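Dividir um quarto comprido em dois ambientes sem fazer obra
Perguntado por Hajnalka Tóth — 4 de janeiro de 2018

Olá a todos! Mudei-me em dezembro para um apartamento arrendado e fiquei com um quarto comprido e estreito, que tem de servir para dormir e para trabalhar. As paredes são bege, o senhorio não me deixa pintar nem furar, e a única janela fica na ponta da cama, de modo que o lado da secretária passa o dia às escuras. Já pensei numa estante aberta a meio (vi uma da Stuvby que me agradou muito), mas tenho medo de que me tape a pouca luz que chega lá ao fundo. Uma cortina seria mais barata, claro, só que não sei como a prender sem buracos no teto. Alguém já passou por isto? O quarto tem 5 metros de comprimento e 2 e pouco de largura, se ajudar.

3 respostas

Erasto Mrema
Cortina com varão de pressão. Resolvido.

Witold Borkowska
Olá Hajnalka, bem-vinda à casa nova! Vivi seis anos num quarto muito parecido com o teu e experimentei quase tudo, por isso desculpa se me alongo. A estante aberta é boa ideia desde que fique baixa. A minha primeira era alta, enchi-a de livros até cima e aquilo virou uma parede — uma tristeza. Troquei-a por uma com 74 cm de altura, encostada aos pés da cama, e a luz passou a chegar à secretária por cima dela. Pus umas plantas em cima e já me parecia outra divisão.
Quanto ao varão de pressão de que fala o Erasto, aguenta bem um tecido leve, tipo voile ou linho fino. Com veludo caiu-me na cabeça duas vezes. Mede a largura em cima e em baixo antes de comprar, porque nas casas antigas as paredes raramente são direitas.
E não poupes nos candeeiros! Um de pé atrás da cadeira, virado para a parede, e outro pequeno na mesa. Com paredes bege, uma lâmpada muito amarela deixa tudo com ar de sopa; prefere um branco neutro.

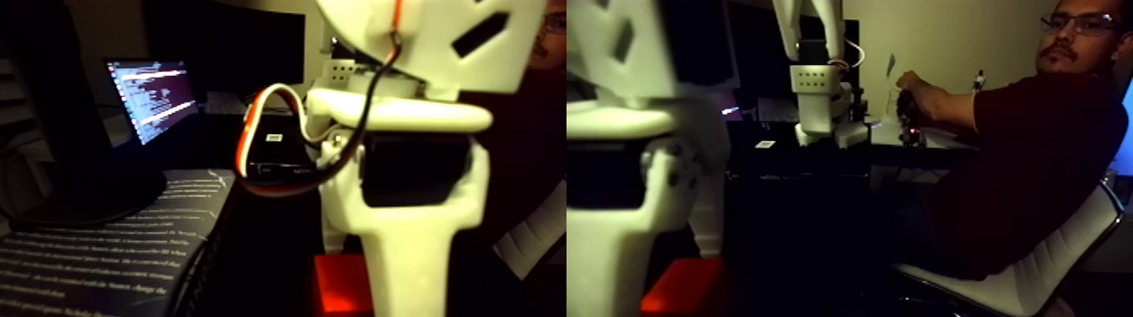

Musyoka Chege
Concordo com quase tudo o que disse o Witold, menos com a estante aos pés da cama, que eu passava a vida a dar-lhe caneladas. No meu caso virei a secretária de lado, com a janela à minha esquerda, e só isso já mudou muita coisa. Um tapete debaixo da cadeira também ajuda a marcar a zona de trabalho e, de caminho, poupa os vizinhos de baixo. Se tiveres um espelho grande, encosta-o à parede em frente da janela e vai experimentando a inclinação até gostares. Depois conta como ficou!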